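Orange drink (Wendden)

Orange drink, known to nearly everyone in Wendden simply as "orange," is a sweetened, lightly flavored soft drink made from water, sugar and orange juice or orange concentrate. It has been bottled in the river town of Jeltton for three generations and turns up at weddings, school picnics, card games and sickbeds all over the district. The article covers the drink itself, the families and firms that made it, its bottles and closures, and the customs that have grown up around it. 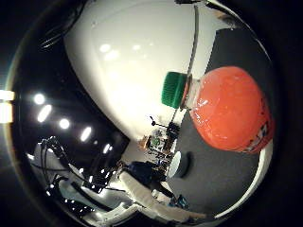
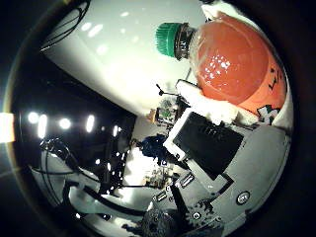
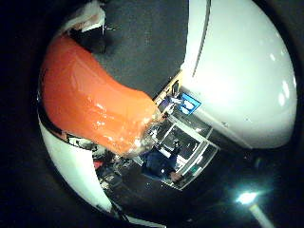 First and second: a bottle with a ribbed green screw cap, lying on its side.

Name

Older residents will tell you that the drink was first sold as "orange water," and the phrase still appears on a painted wall near the Jeltton ferry landing, though the paint has been touched up so many times that the letters have grown rather fat. The shorter name took over once the drink was sold in shops and no longer just from carts. A person asking for "an orange" in a Wendden café will be brought a drink. A person who wants the fruit has to say so, and visitors are usually forgiven for getting this wrong the first time.

The word "orangeade" is understood but is felt to be a little fancy. It is kept mostly for the homemade kind, squeezed in a kitchen and served in a pitcher with slices floating on top.

Ingredients and preparation

The basic recipe is a simple one, and most of the differences between makers come down to how the peel is handled. Sugar is dissolved in hot water to make a syrup. Strips of peel are steeped in the syrup while it cools, then strained out before the juice goes in, and the whole thing is let down with cold water to the strength the maker likes. A small amount of citric acid or lemon juice is added at the end to sharpen the taste.

Peel left too long gives the drink a bitterness that some people dislike and others have come to miss. The Khoury family, who made orange drink commercially in Jeltton for longer than anyone else, were known for steeping the peel overnight. Their drink was darker in taste than its rivals and had a faint edge of marmalade to it, and there are still people in town who will take a sip of any modern brand, set down the glass, and shake their heads.

Home cooks often follow a rule of three: one cup of sugar, one of juice and one of water for the syrup, thinned later with as much water again as seems right on the day. In cool weather it is sometimes served warm with a clove in it — a habit more common in the upper villages than in Jeltton itself.

History

Oranges do not grow well in Wendden, where the winters are damp and the spring frosts come late, so the drink depended from the start on fruit brought upriver by boat. Crates that arrived bruised could not be sold whole. The first makers were fruit sellers with a pile of soft oranges on their hands and a family to feed, and they squeezed what they could not sell and offered it by the cup at the landing.

The Khoury works began in a rented room behind a bakery, close enough to the ovens that the syrup could be kept warm for free. The firm later moved to a brick building on the east bank with its own well. At its busiest it employed 50 people, most of them from the surrounding streets, and filled the bottles on a single line that could be heard from the school across the road.

A rival firm, Testia, opened on the west bank and went after younger drinkers with a sweeter, fizzier drink. For many years the two sides of the river kept to their own brands, and a bottle carried across the bridge was likely to draw a remark. Families with relatives on both banks bought both and served whichever suited the guest. The two businesses were friendlier than their customers: they shared a supplier of sugar, lent each other spare parts, and closed on the same day each May so that workers from both could attend the river fair.

The local historian Ruba Najjar has collected recipes, labels, pay books and a good many stories from former workers. Her long essay on the subject, published on 08/04/2019, remains the fullest account of the trade and is the source for much of what is known about its early years. She gives a whole chapter to the women who sorted fruit at the landing and whose names were left out of the firms' own histories.

Bottles and closures

The earliest bottles were whatever came to hand, including medicine and vinegar bottles that had been scrubbed and boiled. Corks were tied down with string, and a bottle of the fizzier sort left in a warm kitchen might open itself in the night. Crimped metal caps followed, and with them a generation of openers nailed to porch posts and shop counters, a few of which are still in place.

Screw caps were slower to catch on. Some customers thought they made the drink look like cooking oil. Their great advantage was that a large bottle could be opened, shared and closed again, and once households began to own refrigerators the argument was more or less settled. Plastic bottles came after glass and were welcomed most of all by the people who had to carry crates up from the river.

Glass bottles were returned for a small deposit, and children earned pocket money by gathering them after the fair. Najjar records one pair of sisters who brought back 370 bottles in a single summer and spent the proceeds on a secondhand bicycle, which they then had to take turns riding.

Serving customs

Orange drink is poured for guests before coffee and is generally accepted whether or not the guest is thirsty. Refusing the first glass is considered a bit cold. Refusing the second is fine. At weddings it is set out in pitchers on the children's table, though the adults tend to find their way over to it as the evening wears on.

It is also a familiar remedy. A flat glass of orange, stirred with a spoon to knock out the bubbles, is given to children with upset stomachs, and many people who grew up in Wendden say they cannot taste it flat without thinking of a blanket and a day off from school.

In the kitchen the drink goes into a plain yellow cake baked in a sheet pan, where it replaces the milk. It is also boiled down for glazing carrots, and frozen in paper cups with a stick for eating on the steps in hot weather.

The river fair

The fair in May includes a contest for homemade orange drink, judged by the glass with the makers' names hidden. Entry is limited to 100 pitchers, and the list fills early. Prizes are modest: a framed certificate, a sack of sugar, and the right to pour at the landing the following year, where the old custom of selling by the cup is kept up for one afternoon. Entries made from bought concentrate are allowed, but they are judged separately and with a certain amount of sighing.

See also

Marmalade cake
Jeltton ferry landing
Bottle deposits in Wendden
Soft drinks by region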